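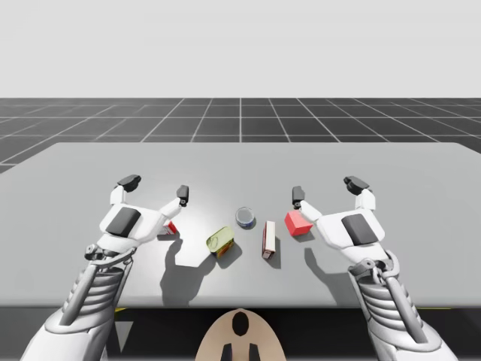

Leave the leeks alone until they've had a frost on them, a reader in Stanville told me last winter, and if you can't wait, go eat somebody else's. I laughed, and then I went out and dug mine up anyway, and they tasted like wet string. So this year I waited!

I should back up. I came to winter vegetables late, after a move to Warkstead left me with a long narrow bed along a north fence and no idea what to do with it. Tomatoes sulked there. Beans gave up. Leeks, though, seem to love the place (it's the damp, I think, and all that compost the last people left behind). I planted out 20 of them, pencil-thick, dropped into holes 8 inches deep and watered in. You don't even fill the holes. The soil falls in by itself over the next few weeks and blanches the stems for you, my kind of gardening.

The seed went in back in April, in an old dishpan on the porch. I grew two kinds, a stubby blue one I've had for years and a taller one a neighbor passed over the fence in an unmarked envelope, so don't ask me what it's called. The blue ones stood up better to the wind. The tall ones got rust on the outer leaves, orange freckles everywhere, and I peeled those off and threw them in the trash.

We finally had four cold nights in a row, and I pulled the first leeks this week with a fork and a lot of grunting. Sliced thin, cooked slowly in butter with the lid on, they were sweet all the way through. I've left the rest in the ground under some straw, and I'm already saving the dishpan for spring.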